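Salleo publishes results of two-armed teaching trial and advises buyers to wait

Monday's release of full figures includes the failed runs

Mon 6 April

Salleo, the independent testing workshop for service robots, has published the results of its trial of remote-controlled teaching for household chores. The short version is that the method works some of the time, costs more labour than its sellers suggest, and is not ready for the claims now being made for it.

The trial looked at one job, sweeping a table top with a hand brush and dustpan. An operator drove two arms from a pair of matching handles while the system recorded every movement. Those recordings were then used to train a controller built on the Kutier software package, which was asked to do the job without help.

Operators recorded 144 demonstrations. Seven were thrown out because the pan or the brush was dropped, which left 137 for training. The trained controller was then given 30 attempts at the same table, with the same tools, under the same lights. It cleared the table to the agreed standard in 11 of them.

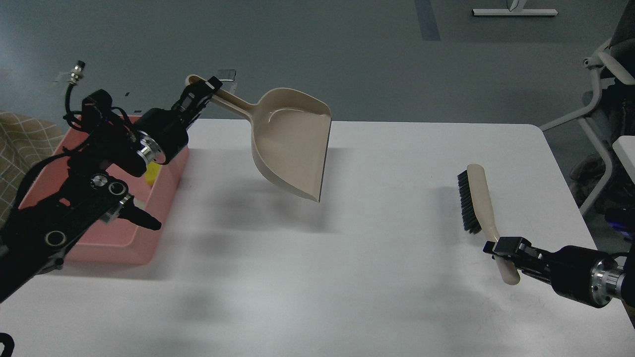 "Eleven out of 30 is a real result and I don't want to sneer at it," said Marietjie Swanepoel, who led the trial. "But I have read brochures this year which say you show the robot a job a few times and it picks it up. We showed it 137 times. It still pushed crumbs under the lip of the pan and then lifted the pan away as if it had finished."

Most of the failures came at the point where brush and pan meet. A person sweeping feels the pan press against the table and adjusts without thinking. The operators in this trial had no sense of touch through the handles and worked by eye, so the recordings contain a good deal of hesitation, and the controller learned the hesitation along with everything else. In four attempts it held the pan over the table and did nothing until the time limit ran out.

Salleo also compared remote control with teaching by hand, where a person takes hold of the arms and moves them directly. Hand teaching was quicker to learn but needed 2 people for this job, one to each arm, and they got in each other's way. It was dropped after the first week and no success rate is given for it.

Faustino Bañuelos, who recorded more of the demonstrations than anyone else, said the working day should be part of the discussion. "After an hour your wrists ache and your sweeping gets worse. The machine doesn't know which were the good ones. If a firm tells you how many demonstrations they have, ask who did them and how late in the afternoon."

The report makes no finding on other chores. It recommends that buyers ask suppliers for the number of attempts as well as the number of successes, and for results with a brush or a table the system has not met before. Salleo ran no such test itself and says so on the first page.

A second round is planned for November with new operators and a different brush. Karla Beltrán, who will run it, said she expects the figure to fall before it rises.

The full report, with a log of all 30 attempts, can be requested from the Salleo press desk.

Press contact: Noemí Gallegos, Salleo

ENDS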